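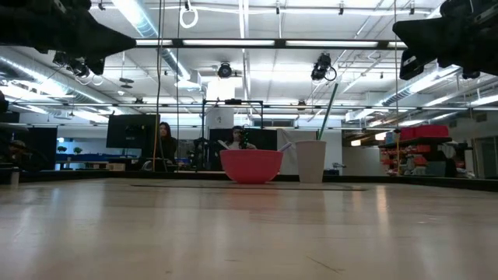 August, death notice index, second pass

Picked up from the end of the last entry. The Irard scans are all on the shared drive, in the folder with the reel name, and the old folder is now read-only. Please don't rename anything in either. The index refers to scans by file name and there is no other key yet.

Material for this pass: 530 notices clipped from the local paper and pasted into scrapbooks by the Melnychuk funeral chapel, later filmed, and scanned by us from the film. The paste-ups are in rough order of burial, not order of publication. A notice and its card of thanks can be several pages apart.

Scanning

Rescanned the pages that came out grey in the first pass. The film is denser toward the tail of the reel and one exposure setting does not suit the lot. Set exposure on the lightest clipping on the page and let the darkest go, then took a second scan of any page where the dark clippings were unreadable. Both scans kept, suffix a and b. The index points to a unless there is a note.

Glue stains read as solid black on film. Where a stain crosses a line of type there is nothing to be done from the film. The scrapbooks themselves are with the historical society in Zastitz and can be looked at by appointment. List of stained lines is in the tab called "see original". Keep adding to it and we will do them in a single visit.

Text recognition

Ran everything through Prelix on the newspaper profile, then again on the general profile to compare. Newspaper profile is better on body text and worse on headings. The surname is usually set in small capitals and the newspaper profile turns small capitals into mixed case at random, so that MacLeod, Macleod and MACLEOD all turn up inside one family. General profile leaves them in capitals. Decision: body from newspaper profile, heading from general profile, joined by script. Script is in the tools folder with a readme.

Errors worth knowing about:

Ages. A 3 and an 8 are not distinguishable on the worst clippings. Anything over 79 gets checked by eye against the scan. One woman came out of Prelix aged 103. I took it for a misread, but the scan is clean and the body of the notice mentions her hundredth birthday tea, so it stands as printed.

Hyphenation. Names broken at the end of a line are rejoined without the hyphen, which is wrong for double surnames. No rule found that handles both. Left as is and flagged.

"Predeceased by". Prelix often drops the line after this phrase when the column is narrow. Cause unknown. The dropped line is generally the parents or the first spouse, so it matters. Search the output for the phrase and check every case against the scan.

Parish names. Saint, St and Ste are all used by the paper, sometimes for the same church in the same notice. Transcribe what is printed. The standard form goes in the church column.

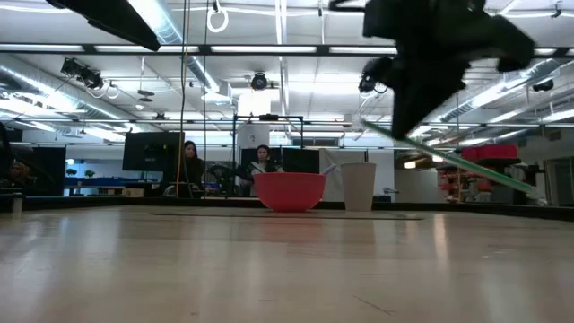 Coral-red bowl and off-white cup, with the green stick by the gripper.

Matching notices to burials

The chapel's burial register was typed up years ago and we have it as a spreadsheet. Up to 1000 rows, depending on whether transfers to other chapels are counted as burials. I have left transfers in for matching and will take them out at the end.

Match on surname, first given name and month of death. Surname alone brings back whole families. Adding the full day of death loses good matches, for the paper and the register disagree by a day fairly often, mostly for deaths in the night. Month is a fair compromise, with the exception of deaths on the last night of a month. Those fall through and have to be picked up by hand.

Married women are the main trouble. The older notices give the husband's name in the heading (Mrs. followed by his initials) and her own given name may not appear until the funeral details, or at all. The register has her under her own name. Tried matching on the husband through the plot number, and this works where the plot was bought for a couple. Where it was bought by a son or daughter it does not.

Nicknames in quotation marks are stripped before matching and put back afterwards. Ukrainian given names come in two or three spellings, and the paper and the chapel seldom chose the same one. There is a small table of equivalents (Wasyl and William, Paraska and Pearl, and so on). Add to it only when both forms are documented for the same person. A guess that looks right in one family is wrong in the next.

After all of the above, 11 notices have no burial in the register. Went through them at the end of the afternoon. Most mention interment elsewhere, so the chapel would have handled the service only. The others give no place of interment. Status set to "open", not "unmatched", as the cemetery's own list has not been checked.

Fields

Agreed set for the index: surname as printed, surname standard, given names, age as printed, place of death, place of residence, date of death, church, interment, scan file, notes. Birth year is not a field. It can be worked out from age at death, but only to within a year, and once it sits in a column people copy it as fact.

Relatives named in the notice go in a separate sheet, one row per relative, with the relationship in the notice's own words. "Stepson" and "son" are both used for the same man in different notices. Leave both.

Recent deaths: living survivors named in anything printed in the last few decades are not to go in the public version of the index. The sheet stays in-house. Cut-off year still to be settled with the historical society.

To do

Check remaining "predeceased by" cases, scans b only.
Ask for the cemetery list on paper if there is no file.
Put the join script through the stained pages again now that the headings are fixed.
Back up the relatives sheet before anyone sorts it. Last time the file name column was left out of the sort and the whole thing had to be restored.
Film goes back in its can, emulsion side in, and the can goes back to the cold cupboard by 4:30.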